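Getting a big white tabletop clean without streaks

Quick write-up, people keep asking me how I do the white table. Ours is the wide one by the windows.
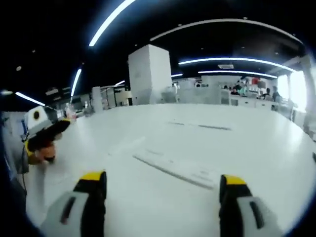 White shows everything. Gray marks, cloudy patches, that long smear you only catch when the sun comes in from the side. I've cleaned ours every workday for 11 months and got it down to maybe ten minutes. Steps are below, skip to whatever you need.

What you need

Two microfiber cloths, one for wet and one for dry. Don't mix them up.
Dish soap, the plain kind.
Warm water, small bowl.
Baking soda.
White eraser, the school kind.
Rubbing alcohol for ink. Optional.

I used to buy the Lornitz spray, big bottle. Smells great, leaves a film. Stopped.

1. Take stuff off, or shift it

Best is to clear the whole thing. If you can't, move everything to one half, clean the other half, let it dry, swap. Cables up off the surface first or you'll drag them through the wet part. Flat white things are the worst, you will miss them. Trays, lids, panels, sheets of foam board. Pick them up and wipe underneath, there is always a line of dust along the edge.

2. Dry wipe

Dry cloth, whole table, far edge toward you. Grit goes first. Skip this and you're sanding the table. Shake the cloth out over the trash, not the floor (learned that one).

3. Soap, hardly any

One drop in the bowl. One! Almost every streaky table I've seen had too much soap on it. Dip the cloth, wring it until it stops dripping, then wring again. Long straight passes, each one overlapping the last a bit. No circles, circles leave circles.

4. Plain water

Rinse the cloth, wring hard, same passes again. This is the step everbody drops. The soap has to come off or it dries cloudy.

5. Dry it right away

Dry cloth, straight behind the wet one. Start on the window side, it dries fastest there and that's where the streaks set. If you can, do the job before the sun hits the table. I do mine at 8 a.m.

6. Check from low down

Crouch so your eyes are nearly level with the top and look toward the windows. The glare works for you here, film and smears show up dull against the shine. Then go to the other end and look again. Spots you can't see from one side jump out from the other.

Gray marks that won't move

Usually rubber or metal rubbed off onto the surface. Try in this order.

Eraser. Short light strokes, brush off the crumbs. Gets most of them.
Baking soda and a few drops of water, thick paste. Fingertip and cloth, ten seconds, wipe, rinse.
Alcohol on a corner of the cloth, for ink or marker. Test under the edge first, some finishes go dull.

Still there? Probably a scratch with dirt down in it. Leave it. Scrubbing makes a shiny patch and the shiny patch looks worse then the scratch did.

Don't use

Scouring pads. Powder cleanser. Bleach wipes every day, they can yellow some tops. Furniture polish, you'll be getting it off for a week. Paper towels are ok in a pinch but they leave lint.

Keeping it that way

Felt dots under anything with hard feet. A sheet of 288 came to less than a lunch and we're still on it. Mat under whatever gets dragged around a lot. Wash the cloths with no fabric softener, softener = streaks.

Sides and edges once a month or so. Hands rest there, it builds up gray and you stop noticing.

Update, December: Karim Daher wrote in from Flanstead to ask about hard water. Yes, it leaves spots. Use distilled for step 4, a cup is plenty, or put a splash of white vinegar in the rinse bowl. No vinegar if your top is stone though. Karim tried the distilled and says the spots are gone.

Oven glass next, when I get to it.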